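Praller Project, Manipulation Group, Brirkstead
Notebook entry, November 5, 2025

Objective: to determine whether the folding policy improves when demonstrations recorded with hand-held grippers on a bed are added to those recorded on the laboratory table.

The July baseline used 200 table demonstrations. The revised set keeps 100 of these and adds 80 from beds, with other bedding left in view. Training settings are unchanged and follow the Twal configuration. Thirteen episodes were rejected because Zaltov lost the gripper pose during the first grasp; they are not included in the totals.

Evaluation has not started. Success will be scored on the final fold only, and partial folds will be logged separately. Large garments spread flat are to be reported as their own category.
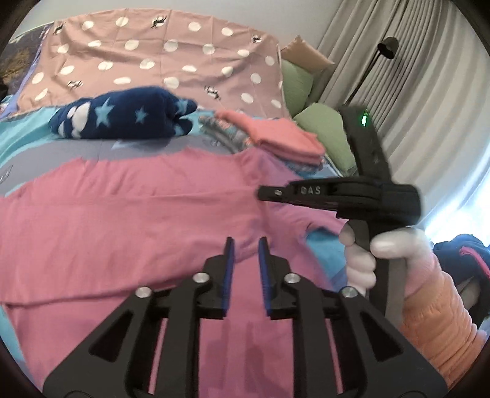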